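The Green Blocks and the Cardboard Box: Notes on a Smaller Workroom

It has been my practice each winter to set down a short account of how the workroom at Grenska is kept. The present entry concerns small items, and in particular the cubes, which have been the subject of some correspondence during November.

The cubes are bright green, with four round holes on the face, and they are easily mislaid. Until this year they were kept in a drawer together with tape, bolts and spare connectors. I do not recommend this arrangement. A cube placed in a mixed drawer will travel to the back of it, and one must then remove everything else in order to retrieve it.

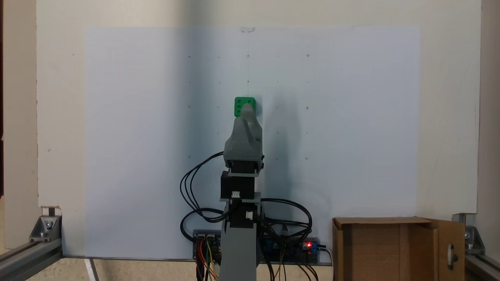

The drawer was therefore given over entirely to tape and paper, and the small items were moved to open boxes on the table. I had considered the plastic trays sold by Waltico, which are 60 centimetres long and would have taken up too much of the surface. A plain cardboard box costs nothing and may be replaced when the corners soften.

Dotted paper deserves a word of its own. Large sheets should be stored flat and fixed to a board with tape at the top centre first, the sides being smoothed afterwards. Sheets which have been rolled for any length of time will not lie properly, and I have given up trying to persuade them.

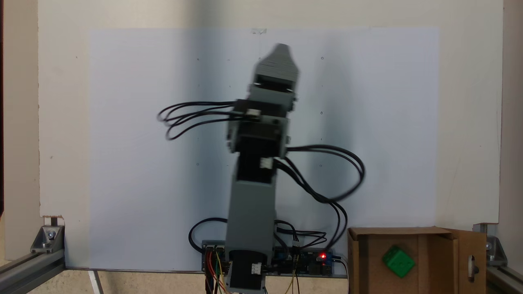 Wubit Teshome wrote to say that she disagrees about the tape: "I begin at a corner and work across. Starting in the centre always leaves me with a ripple on one side. As for boxes, please tell your readers to fold the flaps outwards, or they will fall in every time someone reaches for a block."

I accept the second point without reservation. The first may depend upon the weight of the paper, and I shall try her method when the next sheet is due. Obsa Kassa prefers to cut the flaps off altogether - a tidy solution, although the box can no longer be closed for storage.

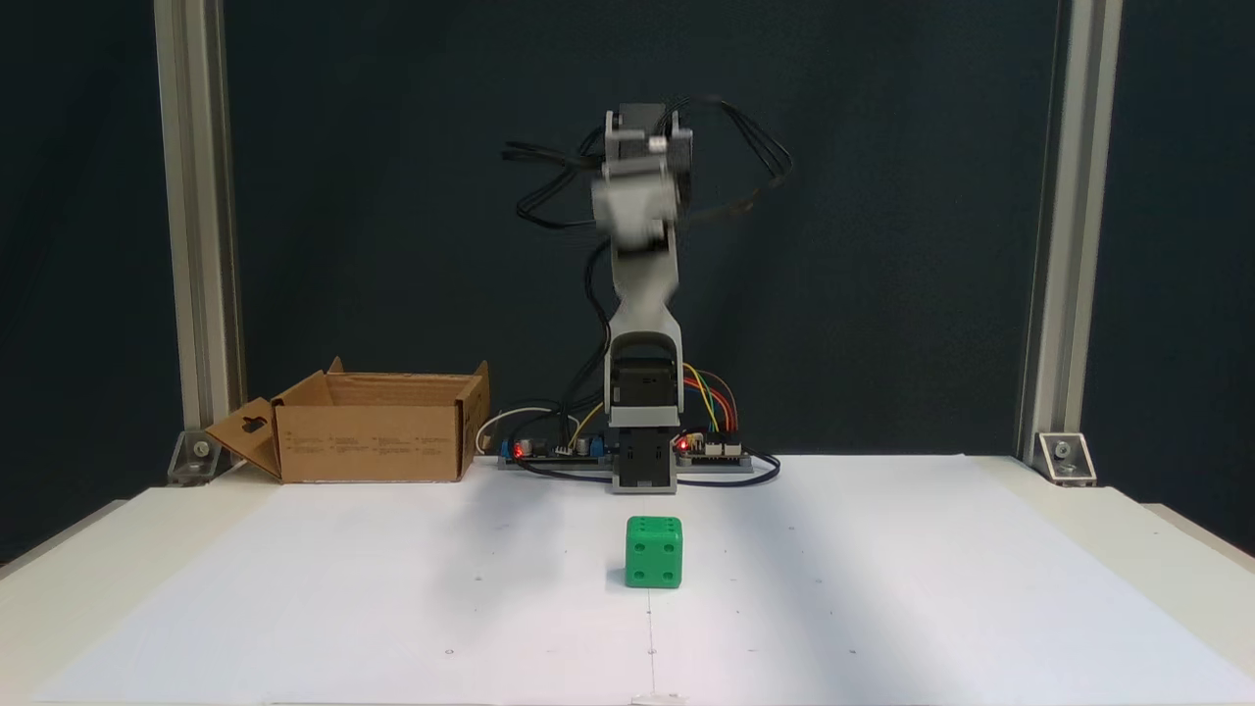 A shallow box is to be preferred in all cases. Anything deeper than the hand encourages the accumulation of unrelated objects, and I have found pencils, receipts and on one occasion a door key at the bottom of the old one. The box should stand to one side of the table and be returned there at the end of the day. Lids, labels and dividers were all tried in the spring and have been withdrawn.

Remaining matters for the month are the shelf by the door, which is still to be levelled, and the spare boxes, of which up to 3 may be kept folded behind the cupboard.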